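Search this site Enter keywords Go

Pastgate Toy Library

About us

Pastgate Toy Library lends toys to families, in the same way as a book library lends books. We opened in October with 70 toys, most of them given by neighbours from Cider Lane. A child can take home 4 toys at one time and keep them for six weeks. Babysitters and grandparents are welcome to join also.

Every toy which comes back is put on the table and looked at before it goes to the shelf. We press all the keys of the musical toys, we feel the edges with a finger, and we wipe everything with a soft cloth. Small parts are kept in cotton bags with a number. If a piece is lost, please tell us. There is no fine for it.

We are open on Monday from four o'clock. Membership costs 6 pounds for one year. The list of toys hangs beside the door, and you may ask us to keep one for your next visit.

Music and pretend play are the two shelves that empty first. The blue keyboard, the white aeroplane and the light blue plate belong to these.

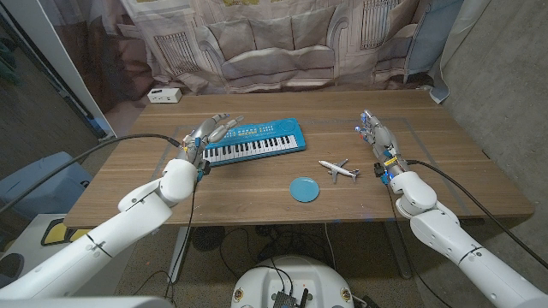
Funberg wrote in our guest book that her son wanted to return nothing, so she renewed everything twice, and could we please get a drum, but a quiet one. We are looking for it.

Filed under: About us, Borrowing, Toys for under sixes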